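3.2 Handling of ceiling units in the home

The second part of the study looked at how residents take care of the smoke detectors in their own rooms. Earlier work by our group (Galang and Fiadzo) used a survey with 400 households in Madberg and Lacson, and it asked only whether a detector was present. It did not ask if the residents could open it, change a battery or put it back on the ceiling. In our opinion these small actions decide whether a unit stays in use.

We therefore divided the care of a detector into two kinds of work. Table work is done sitting or standing, with the parts in front of the person. Ceiling work is done with both arms raised, and the hands must hold the unit and at the same time find its correct position. Figure 2 gives views of both kinds. 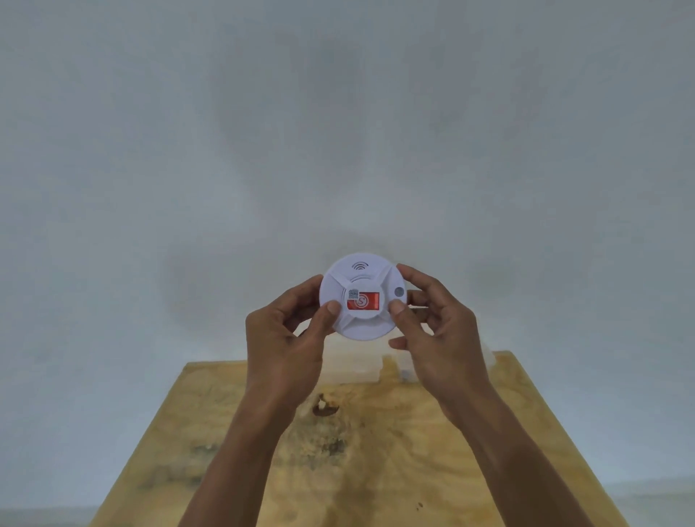
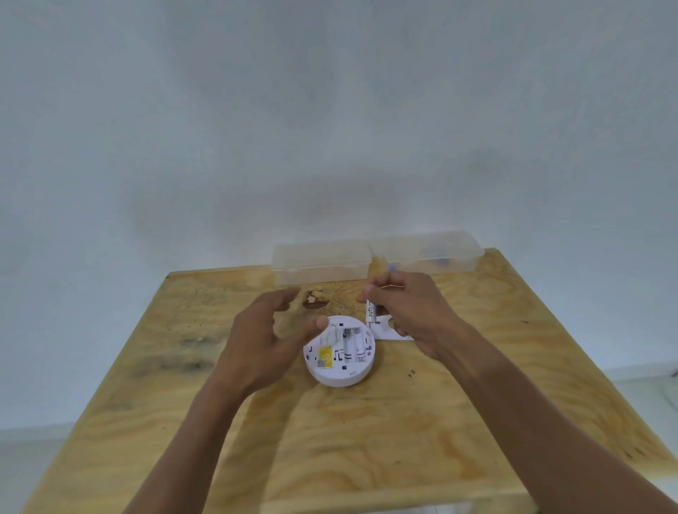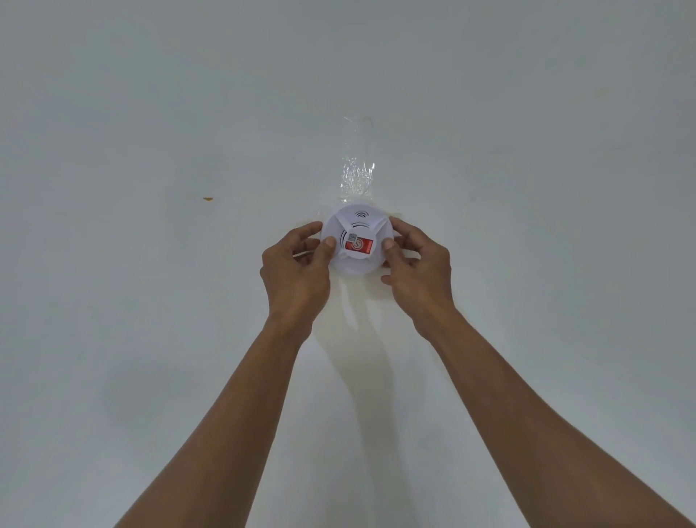 Figure 2. Ceiling work (first and third views) and table work with AA batteries (second view).

Residents described the two kinds of work very differently. Table work was called easy by most of them, although several were not sure in which direction the battery should go. Ceiling work was called tiring, even by residents who were tall enough to do it without a ladder. One resident in Lacson told us that she lets the unit stay in a drawer – she did not trust herself to fix it again. Such answers were given in 14 of the interviews held in April.

These answers suggest that instructions for residents should give more space to the ceiling work. The leaflet used in the Andach housing area has 2 pages on batteries and only one short sentence on mounting. We come back to this point in Section 4.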